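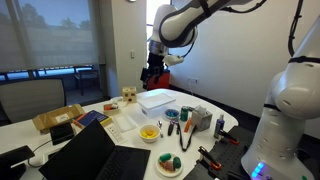 Roller shade lowered over a large window

How to bleed a radiator

If a radiator is warm at the bottom and cool along the top, there is air trapped in it. Letting the air out takes a few minutes and you can do it yourself on most hot water systems. These steps do not apply to steam radiators.

You will need a radiator key, an old towel and a small bowl. Keys are sold at any hardware store. The Kristiansen and Bostar panel radiators we fit have a slotted valve, so a flat screwdriver works on those.

1. Turn the heating on and let it run for 20 minutes. Feel each radiator and note which ones have a cool top.

2. Switch the heating off at the thermostat and wait at least 40 minutes. The water inside can scald.

3. Start on the lowest floor, with the radiator farthest from the boiler.

4. Find the bleed valve, a small square peg at one top corner. Hold the towel under it and the bowl below that.

5. Turn the key counterclockwise a quarter turn. You should hear a hiss. Do not open it any further - the screw can come all the way out.

6. When the hiss stops and water runs steadily, close the valve. Snug is enough.

7. Do the other radiators the same way, then work up through the house.

8. Check the pressure gauge on the boiler. Most home systems should read between 1 and 2 bar when cold. If yours is low, top it up at the fill valve as shown in the boiler manual.

Turn the heating back on and check the radiators again. A long one sometimes needs a second bleed.

If you have to do this more than 3 times in one winter, air is getting in somewhere and the system should be looked at. Our Wastgate shop books service visits through the end of January.

Joar Strand, Amell Heating
Updated December 15, 2019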